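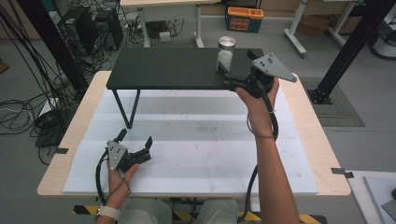

A glass jar with a metal lid, partly filled with white granular or powdery material.

Most complaints about table salt that reach Iwona Stępień concern lumps. She runs the quality laboratory at Cattaneo, a salt and dry seasoning packer in Hidbridge, and she keeps a log of every returned container. Last year the log ran to 229 entries. "People assume the salt has gone bad," she says. "Salt doesn't go bad. It has taken up water and given it back, usually several times."

The mechanism is well understood. Sodium chloride absorbs little moisture from the air until relative humidity reaches about 75 percent. Past that point a thin film of brine forms on each grain. When the air dries out, the film evaporates and leaves new crystal behind, and where two grains were touching, the new crystal joins them. Stępień calls these joints bridges. One cycle produces bridges that break when the jar is shaken. "After 10 cycles you need a spoon," she says. "After 20 you need the handle of the spoon."

Purity matters as much as humidity. Traces of magnesium chloride, common in unrefined sea salt, draw water at much lower humidity, so coarse gray salts clump in kitchens where refined salt stays free. Grain size works in the same direction. Finer salt has more contact points per spoonful and cakes harder.

Asked whether the container or the additive does more of the work, Stępień declines to choose. Anticaking agents such as sodium ferrocyanide, used in parts per million, change the shape of the crystal that grows back, and the bridges come out weak and branched. Calcium silicate behaves differently. It coats the grains and holds water that would otherwise settle on the salt. Neither one helps much in a container left open beside a kettle.

Her colleague Leonardo Pagano tests closures. His method is plain: he fills a container with dried salt, weighs it, leaves it in a humid cabinet, and weighs it again. "Glass passes no water vapor that I can measure," he says. "All of the gain comes through the closure." A metal lid with an intact liner does well. The same lid with a few grains stuck on the rim does poorly – the liner no longer seats, and the gap lets in more vapor than most customers would guess. Pagano wipes the rim with a dry cloth before every trial and suggests the same at home.

Rice in the shaker gets a guarded answer. In Pagano's trials, rice slowed clumping slightly in the first 2 weeks and then made no difference he could separate from error. He thinks much of its reputation comes from the grains knocking lumps apart when the shaker is moved.

For salt that has already set, Stępień recommends spreading it on a tray in a low oven, letting it cool fully, and breaking it up before it goes back in a closed jar. Salt returned warm can raise the humidity under the lid if any moisture remains. She does not discard caked samples herself. They go on a shelf by the laboratory door, sorted by month, and the August row is the longest.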